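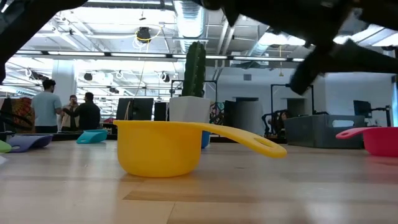 Can I use the cups from my own kitchen, or must I buy the set from you? The first edition of the guide does not say it, and I lost one evening because the fingers slipped from a handle that was too thin.

This question came to our support desk after the June edition. You can use your own cups. Plastic measuring cups with a flat handle are suitable for the exercise in this section. Please avoid metal and glass until you have finished the grip test in 5.3. Very thin handles need the rubber finger covers from the accessory bag.

5. First work with the Flistadik two-arm table

5.1 Before you start

You need the assembled table with both arms, the control computer with Endale installed, and several measuring cups in different colors. Choose colors which are easy to tell apart.

The top of the table must be 860 mm from the floor. If you have changed the height of the legs, enter the new value in Endale under Table > Geometry before you switch on the arms.

Caution: Keep your hands and your head outside the frame while the arms have power. The emergency stop must be in reach of the person who operates the arms, also when this person is sitting.

5.2 Prepare the table

1. Switch off the arm power. The control computer can stay on.
2. Check the frame bolts with the 4 mm key. Tighten them by hand only.
3. Wipe the wooden top with a dry cloth. Do not use oil or polish, the cups will slide.
4. Put the cups on the table with free space between them. They do not need to stand in a row. Handles can point in any direction.
5. Look that no cable lies on the working surface. Cables at the base of the arm must have enough length for the full movement.
6. Switch on the arm power and wait until both arms have reached the rest position.

Note: A cup which lies on its side is more difficult. For the first try, turn all the cups so that the bowl sits flat on the table.

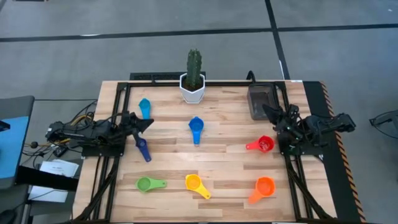

Text and testing: E. Livarska, technical writer, Skindoditz

5.3 Grip test with the left arm

In the picture the left gripper holds the dark navy-blue cup. We recommend to begin with the left arm, and to let the right arm wait on its own side.

1. In Endale, open Manual and select Left.
2. Move the gripper over a cup and open the fingers fully.
3. Lower the gripper slowly. Stop before the fingers touch the wood.
4. Press Close. The value for the closing force is 30 percent when the kit is delivered. Do not change it now.
5. Lift the cup a little and press Hold. The arm keeps the position for 2000 ms and then Endale shows the result.
6. Put the cup down and press Open.

If the result is "Slip", close the fingers nearer to the bowl and repeat the test. If it is again "Slip", put on the finger covers. Raise the force only as the last measure, in small steps, and watch if the plastic bends.

If Endale shows error 1677, the arm has stopped near the limit of its reach. Press Release, move the cup closer to the middle of the table and start again from step 2.

5.4 The same test with the right arm

Repeat all the steps of 5.3 with Right selected. Before this, send the left arm back to the rest position.

Caution: The Manual mode does not check the distance between the two arms. Do not bring both grippers to the same cup. Work with two arms together is explained in section 6.

5.5 Save the settings

Press Save Profile and give a name, for example the material of the cups. Each profile contains the values of both grippers. Endale loads the last profile when it starts, so please check the name at the top of the window if several people use the same table.

Revision of this section: Nov 12, 2018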